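Home Articles Categories Recent changes Search

Tumbler (drinkware)

A tumbler is a drinking vessel with a flat base and no handle or stem. Most are taller than they are wide, and many taper toward the base so that they can be stacked. Tumblers are made from glass, metal, ceramic, and plastic.

The name is usually traced to early cups with rounded or weighted bottoms, which could not be set down upright until they were empty. The flat base came later, but the word stayed in use.
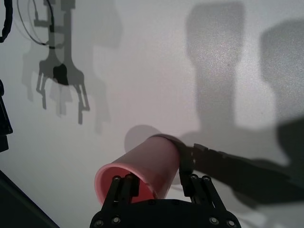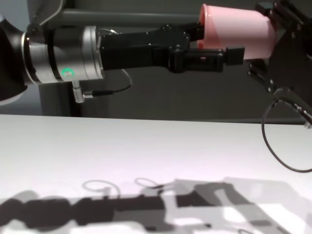
A pink cup

Sizes vary by country and purpose. Small tumblers are used for juice and for rinsing the mouth, larger ones for water and iced drinks. Insulated versions have two walls with a gap between them and often come with a lid.

Plastic tumblers are common in school cafeterias and at picnics. Some soften or warp in a hot dishwasher.

See also: Beaker, Highball glass, Mug

Contact | Copyright Nidivano | Back to top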